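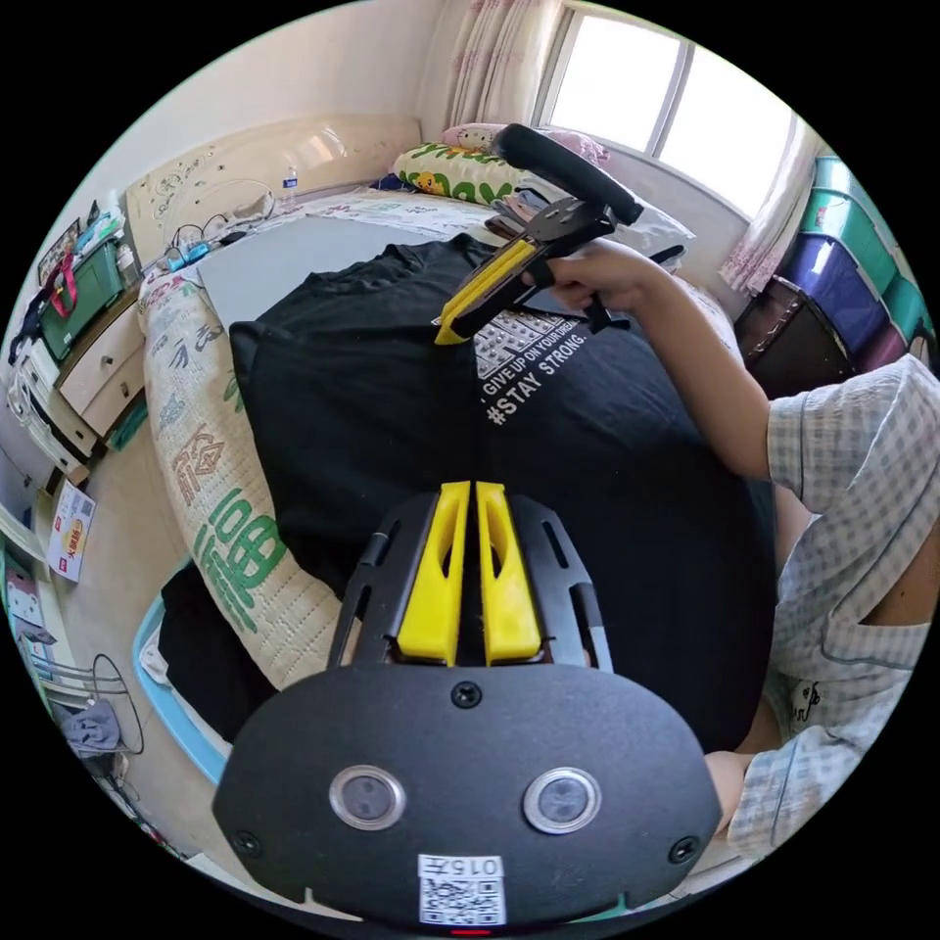 Oltum Home Chores Group

Coller Laundry: data card

Can a machine fold your shirts yet? Sort of, on a good day, if the shirt is kind to it. Coller is our small attempt to help, a set of 2,199 short recordings of people handling clothes at home with a pair of hand-held grippers, one for each hand. We went to real bedrooms for it, because laundry mostly gets folded on the bed, next to the phone chargers and the pillows. 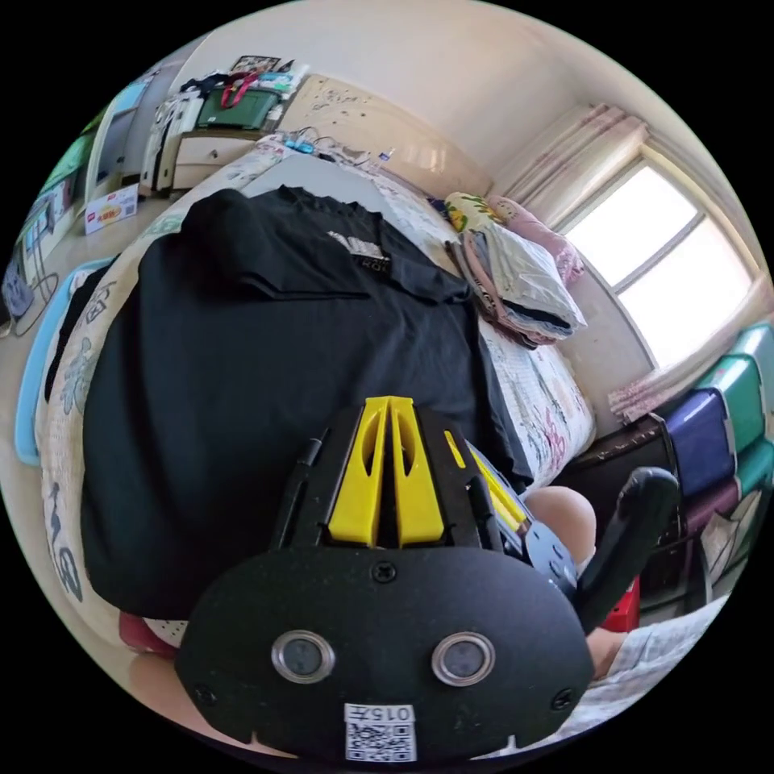
Black T-shirt on the bed, collar toward the headboard.

What is in it

The recordings come from 62 homes, and each one carries a plain-English note on the garment and the step. Dark, floppy cotton is still the hard part. Our test policy, Vik, does nicely with towels and then loses the sleeve of a black shirt against its own body, poor thing.

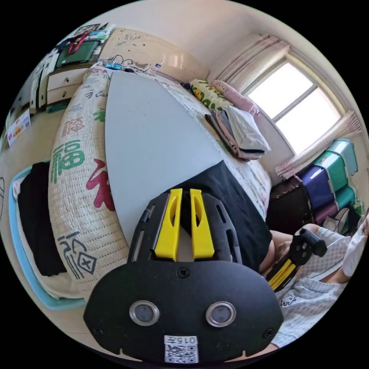 We also kept the slow and clumsy attempts, after a long and friendly argument, and Eskil Strand marked them "untidy" in the notes so you can leave them out if you like. Folding boards turn up in part of the set and have their own tag.

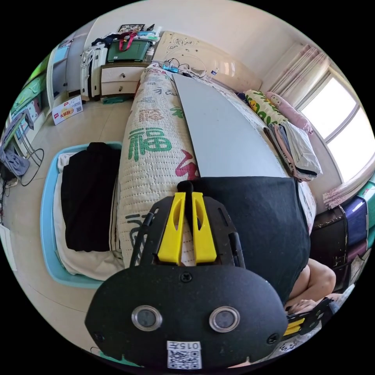 Known gaps

Very few fitted sheets (sorry!), and no ironing. The Lumham split should be in by April. Please write to Eskil if a note looks wrong to you.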